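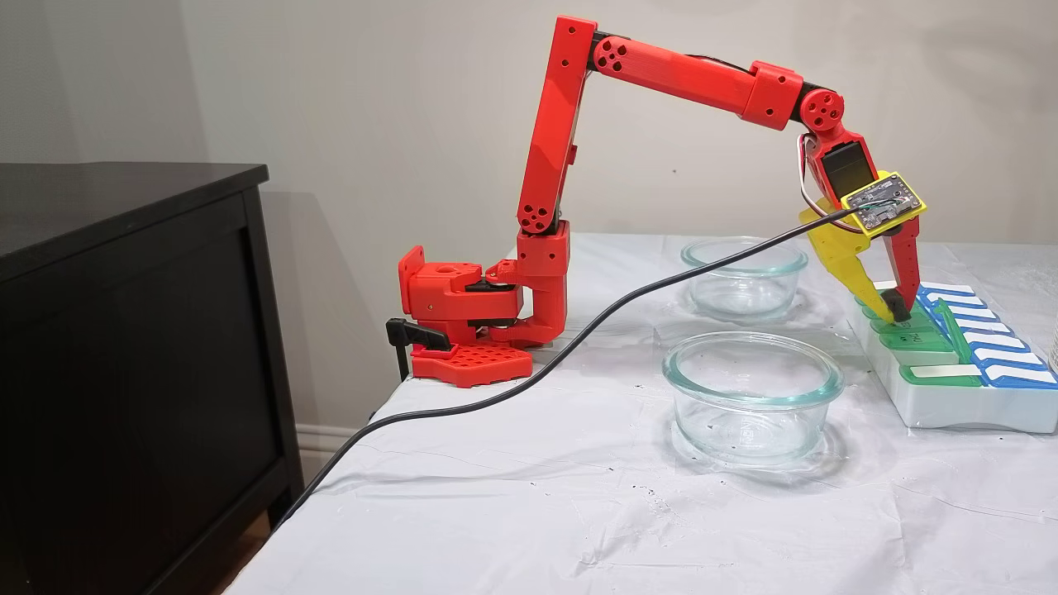
A red 3D-printed arm with its gripper fingers in one compartment of a pill organizer. The two glass bowls are empty.

How to Watch a Robot Arm Demo Without Being Sold To

I went to the Clostenix open day in May expecting to be talked at, and I was. The arms were worth seeing anyway. If you are going to one of these, try the steps below. They worked for me on the pill sorting table and should carry over to most tabletop demos.

1. Look before you listen

Get to the table ahead of the talk. Check how the arm is held down. A printed arm clamped to a table edge can shift when it reaches far out, and a small shift matters when the target is a pill compartment. Look at the fingers too. On the arm above, one is broad and yellow and the other is slim and red with a black pad at the tip. Ask what the pad does and whether it has been changed lately.

2. Find out who is driving

Ask this first and ask it plainly: is the arm running by itself, replaying a recorded motion, or following a person? Fitzgerald Okafor, who gave our talk, said "it has learned the task." That could cover any of the three. I asked again and got a longer answer with the word "mostly" in it.

3. Ask what has been set up in advance

Opening a pill organizer lid is hard for a gripper. Dropping something into an open compartment is a lot easier. The lids are flipped open in the photo, so ask who opened them and whether the arm can. Ask the same about the bowls: do they always sit in the same place?

4. Request one small change

Pick something modest. Move a bowl by the width of your hand, or ask for a different compartment. Sayaka Hayashi let us do this at the 11 o'clock session. The presenter after lunch would not, and I made a note of that.

5. Get the numbers whole

The handout said 200 successful placements. Successful out of how many? I had to ask Ayane Shibata, who looked it up: 235 tries. That leaves 35 misses. For loading a pill organizer I would call that bad. For a hobby-size arm it may be decent. Either way, the second number belonged on the handout.

Also ask what counts as a miss. Does a pill in the wrong compartment count? What about one dropped on the cloth and picked up by hand?

6. Stay for a second round

Give it 15 minutes. A single good run proves very little, and you learn more from how the staff handle a bad one. Write down every time a hand goes near the table.

If you get an email address, send your unanswered questions that evening. I sent four and have two replies so far.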